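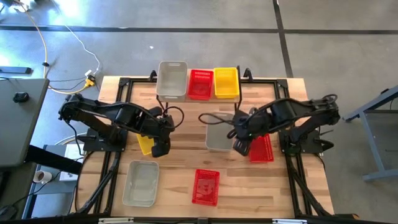
The Lukumay Netball League will move to rolling substitutions for its indoor season, which opens in November, under revised playing conditions released on July 10, 2024. Teams will be able to change players during live play at any point in a quarter, provided the outgoing player has fully left the court before the replacement crosses the sideline. Position bibs will be exchanged at the bench under the eye of a substitution official. 

Under the previous conditions, changes were limited to the intervals and to stoppages for injury or illness. A team that wanted to rest a center late in a quarter had to wait for the whistle or call a stoppage, and umpires had reported difficulty in separating genuine injury calls from tactical ones. The injury stoppage remains in the new text, but the player for whom it is called must now leave the court and may not return until the next quarter.

Match length is unchanged at four quarters of 15 minutes. The squad limit stays at 12, with seven on court. There is no cap on the number of substitutions.

A substitution made early, with both players on court at once, will be penalized with a penalty pass to the opposition. The pass is taken where the ball was when play stopped, unless this would disadvantage the non-offending team. A second early substitution in the same quarter brings a caution to the team bench. A third brings a two-minute suspension for the incoming player, during which the team plays one short. If the suspended player is the center, one other on-court player may move into that position.

The bench area has been redrawn to suit. Each team gets a marked substitution zone on its own side of the scorers' table, and players waiting to enter must stand inside it with the correct bib already fastened. A player who enters with the wrong bib, or with none, is treated as having entered early. Coaches may stand but must stay behind the zone while play is live.

Scorers will record each change by quarter and game clock on a new sheet. Shooting statistics will be assigned to the player on court at the time of the attempt, including where a goal shooter and goal attack swap positions during play. The league's published totals for last season, in which Maston led the scoring with 553 goals, were compiled under the old method and will not be restated.

Maston and Dollik both trialed rolling substitutions in preseason matches last year. The trial report, attached to the playing conditions as an appendix, recommended two changes that have been adopted. The first is the separate substitution official, a job originally given to the timekeeper. The second is the ban on substitutions between the awarding of a penalty in the goal circle and the taking of the pass or shot. In the trial, defenders penalized in the circle had been replaced before standing out of play, leaving the umpires without a rule to apply.

Prurnitach asked for the change to be delayed by a season on the grounds of bench staffing. The request was declined. Clubs that cannot supply a trained substitution official for a home match may ask the league to appoint one, at a charge of $200 per match. Requests must reach the fixtures office seven days before the match.

The two-point shot, considered alongside the substitution rules, has been left out. All goals will continue to count as one, and matches level after four quarters will go to extra time of two seven-minute halves. If the scores are still level, play continues until one team leads by two.

The revised conditions also tighten the venue standard. Top-division courts must have a sprung wooden floor, a clear run-off on all four sides and fixed seating for at least 500 spectators. Dollik's present hall falls short on seating and has been given a dispensation for the coming season only. Maston and Prurnitach meet the standard.

Opening-round fixtures have Prurnitach at home to Maston, with Dollik drawn away. An online briefing for umpires and bench officials will be held before the first round, and attendance is compulsory for anyone appointed to a top-division match.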